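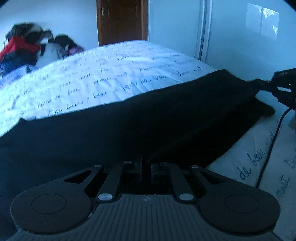 Gerrit Van Damme thinks the worst part of working in a laundry is the big dark stuff, because you can't tell where one layer stops and the next one starts. He told me this the minute I walked in, and then he handed me a black tablecloth and said go on, find the corners. It took me ages!

I was at Verbruggen, a laundry that washes sheets, towels and uniforms for hotels. I wanted to find out what happens to the people when machines start helping with the folding.

You'd think folding would be easy for a robot. You can probably do it while watching TV (maybe not very neatly, but still). Cloth is sneaky, though. A brick stays the same shape when you pick it up. A shirt flops and twists and hides its own sleeves. So a robot needs to learn what cloth does, and one way it learns is from people. A person holds a gripper in each hand, a bit like two big pinchy fingers, and moves the cloth with those. The computer keeps a record of every move, and it needs lots of them. Gerrit did 40 in one morning and said his thumbs were grumpy at lunch.

The laundry already had some machines before all this. There's a giant one called the Trovard that irons flat sheets, 400 of them in an hour, and it's so loud you have to shout. But somebody still has to pull each sheet out of the pile and feed it in straight. Do that all day and your shoulders really hurt.

So will the robots take everybody's jobs? I asked, and I got different answers. Gerrit would be happy never to feed another sheet. He started training in February to look after the new machines, and he likes it, even the math. One woman on the towel table told me she's worried. She's fast, she's proud of being fast, and she doesn't want to spend her day staring at a screen. I think that's fair. Some jobs do go away when machines come in, and learning a new one is hard work when you're tired.

For now people still check for stains, sew up little rips and sort out the weird things, like the sock that turns up inside a pillowcase. Gerrit keeps those socks in a bucket by the door. None of them match.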